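Robotics Club: garment handling data passes the halfway mark

The Cedura project group has now logged 1,319 usable grasps toward its target of 2,000. The raw count stands at 2,566, but clips where the cloth left view or the finger tracking dropped out were discarded. Tanvir Navaratnam has rewritten the filter script so that rejects are flagged on upload, with a reason code.

Work this term is limited to bedding and outerwear. Shirts and towels gave the model little trouble in September. Quilted shells are harder – the filling shifts under load and the outline changes between lift and release. Members should grip near a cuff or collar and hold before moving.

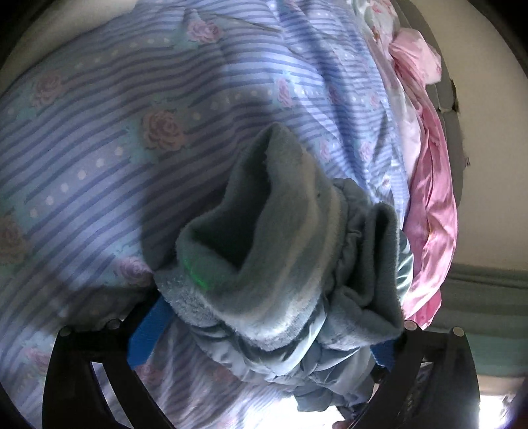

Finger pads are to be checked for wear before each session and the calibration file saved under the member's own initials. Tímea Dudás keeps the sign-out sheet for the 2 hand-held units. The next data review is on 12 Feb 2026 in the Barua lab.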